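Screw-lid jar

A screw-lid jar is a wide-mouthed container closed by a lid that turns on a threaded neck. It is used for dry foods, pastes, powders, ointments, hardware and other goods that are taken out a little at a time. Unlike a bottle, it has an opening nearly as wide as its body, so the contents can be reached with a spoon or by hand.

Body and neck

Most jars are round, since a threaded lid needs a round neck. The body may be straight-sided or may narrow at a shoulder below the neck. Glass was the usual material for a long time and is still preferred for preserves. Plastic jars are lighter and do not shatter when dropped, but they scratch more easily and some take up the smell of what is kept in them.

The thread is molded into the outside of the neck and may be continuous or broken into short sections called lugs. A continuous thread usually needs more than one full turn to close. A lug neck closes in a fraction of a turn and is common on jars that are filled and capped by machine.

Lid

The lid has a flat top and a side wall, or skirt, with a matching thread on the inside. Plastic lids are often ribbed on the outside of the skirt so that the fingers do not slip. A liner of foam, pulp board or soft plastic may be fitted under the top, where it presses against the rim. Lids without a liner depend on a raised ring molded into the underside.

Sizes are given by the outside width of the neck and the style of thread. Two jars with necks of the same width may still need different lids, and a lid from another maker will sometimes turn partway and then jam. The Furuvby pattern, named after the town where the Ranen works stood, had an 11-millimeter skirt with 16 wide ribs and was sold for workshop use.

Marking and trays

Jars in shared storage are usually labeled on the body, with a second mark on the lid. A strip of colored tape is the most common lid mark – it can be put on without tools and seen from above when jars stand close together. A lid mark can also be lined up with a mark on the body to show how far the lid has been turned. Tape on the body tends to lift at the ends, where it is rubbed by handling.

A shallow tray is often kept beside the jar to hold a measured portion, a scoop or the lid.
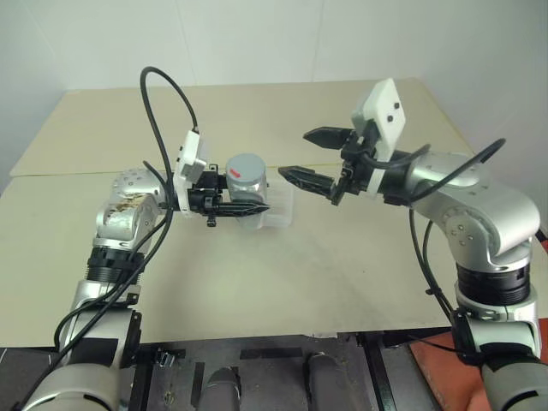
Lidded jar next to a tray
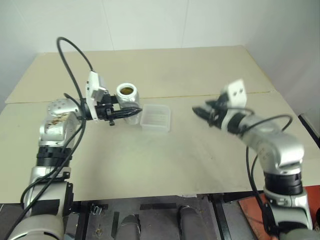 Open container with a yellowish-brown substance inside
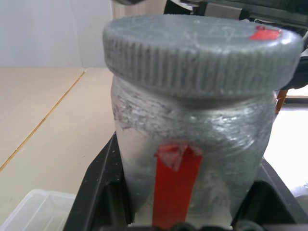

Lid with a ridged side

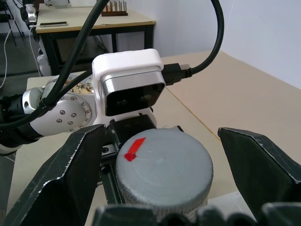 Red mark on a lid

Opening and closing

To open the jar, the body is held still and the lid is turned counterclockwise. A lid that sticks has most often been cross-threaded or has dried contents in the thread. Warm water around the skirt will loosen many plastic lids. Tapping the edge is sometimes recommended for metal lids but can crack a plastic one.

When closing, the lid is set level on the rim and turned backward until the threads drop into place, then turned clockwise. Overtightening flattens the liner and can split the skirt.

Care

Residue should be wiped from the rim and thread before the lid goes back on. Liners hold moisture and are best removed for washing where the design allows it. Jars that have held paint, solvent or adhesive are not reused for food.

Collecting

Older workshop jars have a small following. The Hsu catalog, issued in Plolstead, lists 156 lid types by skirt height, rib spacing and color, with a separate section for lids that were sold without jars. Jars with their first lid are valued above those with a replacement, and 2 of the listed types are known only from single lids.

See also: Bail closure; Canister; Lug cap; Mason jar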